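Laundromat

A laundromat, also called a coin laundry or self-service laundry, is a business where customers wash and dry clothes in machines paid for by the load. Most are open long hours with few or no staff. They are common in areas with many rented apartments, near colleges, and in towns with seasonal workers.

History

Before self-service shops, households without their own equipment used wash houses or sent clothes to a commercial laundry, which charged by the pound or by the piece. Coin-operated washers spread through American cities in the 1930s and 1940s. Early shops often had an attendant who loaded the machines. Coin slides and timers later made it possible to leave a shop open without one.

In Cullton, the first laundry of this type opened in a former feed store on the main street. By the time it moved to larger rooms it had 63 washers and was taking in 4,000 loads in a normal December, its busiest month. The building is now a hardware store. A local history by Fereshteh Amini gives the shop a full chapter and reprints its original price list.

Layout and equipment

Washers are usually set in rows or along a wall, with dryers stacked in pairs behind or across from them. Floors slope slightly toward a drain. Many shops also have folding tables, rolling carts, a change machine, and a vending machine for detergent.

Older shops used top-loading washers. Front-loading models use less water and spin faster, which shortens drying time, and they now make up most new installations. Large-capacity units for blankets and rugs are normally bolted to a concrete base.

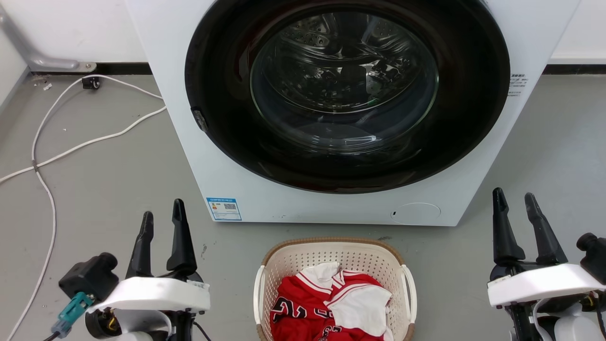

Water and gas are among the largest running costs after rent. Owners may recover heat from waste water or install softeners to cut down on detergent and scale.

Payment

Coins were the standard for decades. Stored-value cards came into use in the 1980s, and phone payment followed. Some shops accept all three. Card systems let an owner change prices in small steps and offer lower rates at slow times of day.

Related services

Many laundromats offer wash-and-fold, in which staff do the laundry and charge by weight. Others take in dry cleaning for an outside plant or run pickup routes for restaurants and small hotels.

See also

Dry cleaning
Laundry room
Wash house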